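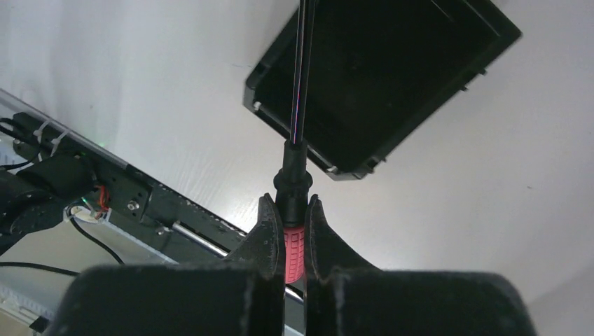

Quiénes somos

Dedus desarrolla y monta kits de automatización para puestos de trabajo manuales. El producto principal es Louro, un conjunto de brazo, pinza de dos dedos y cámara de muñeca, con el software de control incluido. Se entrega configurado y se instala sobre la mesa del cliente o sobre bancada propia.

Qué hace Louro

El kit trabaja con herramienta de mano estándar. La pinza sujeta un destornillador por el mango o por el collar, en posición vertical, sin adaptadores. Los dedos negros son piezas de desgaste y se sustituyen por parejas.

Referencia del kit base: 1557
Tensión de entrada: 120 V (fuente de 230 V bajo pedido)
Componentes en lista de repuestos: 213

Servicios

Estudio previo del puesto, con informe de viabilidad.
Puesta en marcha y calibración de la cámara.
Formación de operarios en planta.
Contrato de mantenimiento Volness, con revisión anual en enero.

El contrato Volness cubre mano de obra y desplazamiento. Los dedos y el cableado se facturan aparte.

Dónde estamos

Oficina técnica y taller en el polígono Gekholm, nave 130. Las demostraciones se hacen en el taller con piezas del cliente, previa cita. Conviene enviar los planos antes de la visita.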